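Sealing a honed marble benchtop: how long before the second coat?

Posted in Kitchens and Surfaces, May 10, 2024

Nhi Kim

I have a honed marble benchtop, brown-grey, installed in December. The supplier left a 438 mL bottle of Protila impregnating sealer and no instructions apart from the label, which says to apply two coats and "allow to dry between". It gives no time. I put the first coat on with a lint-free cloth and wiped off the excess. The surface felt dry to the touch within the hour, but the colour is still darker near the sink cutout than along the back wall.

Should I wait until the colour evens out before the second coat, or go by touch? Also, is there a way to test whether the stone needs a second coat at all? I would prefer not to leave a film on it.

Rosalba Bellini

Go by colour. Touch only tells you about the top surface, and an impregnator works below that. Darker stone near a cutout usually means one of two things: more sealer went in there, as the cut edge is open and takes up liquid faster, or there was already water in the stone when you started. If it was water, the sealer in that area may not have penetrated properly and you will need to redo it.

Leave it overnight with the window open and keep the tap off. If the patch is still dark in the morning, tape a square of clear plastic over it on all four sides and check it at the end of the day. Fog on the underside of the plastic means moisture is coming out, and you should wait until a fresh square stays clear. 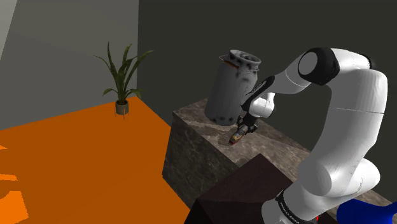 For the second coat, work in sections you can reach without leaning on wet stone. Spread it thin, leave it for the dwell time on the label, then buff off everything that is left. Haze comes from sealer drying on the surface. If you do get haze, a cloth dampened with the same sealer will usually soften it enough to wipe off, provided you catch it the same day.

To test absorption, put a teaspoon of plain water on an area that has had its first coat and has dried fully. Wait 6 minutes and blot. No dark mark means that area is sealed and a second coat will mostly sit on top. A dark mark means it will take more. Test in at least 2 places, one of them beside the cutout, and let the marks fade before you apply anything.

Sealer slows staining. It does nothing about etching. Lemon juice, vinegar and most bathroom sprays will still leave dull spots on marble however many coats you apply.

omska593

I did mine with the Marino one and just put both coats on the same arvo. Been fine. Might depend on the stone though, mine is granite.

Nhi Kim

Thanks both. The plastic fogged up near the cutout, so it was water. I found a slow weep at the base of the mixer. I'll fix that first and redo the area once the plastic stays clear. The water test along the back wall left no mark, so I'm leaving that part at one coat.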